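Assunto: Re: [lista-anime] Legendas de Zumstead, episódio 17

Melquiades Zepeda escreveu:
> Alguém sabe se o episódio 17 sai em dezembro?
> No site da Prilitz ainda não aparece nada.

Sai em dezembro, sim. A tradução está fechada – são 231 falas – e falta só a revisão. 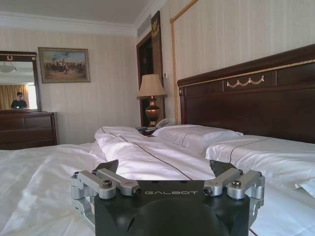
Na revisão, o problema são os nomes. Hodville fica como está e Rothe também. Para os robôs da oficina sugiro "garra", e não "pinça", que ficou no episódio anterior. Se alguém discordar, escreva até as 21h.

Abraços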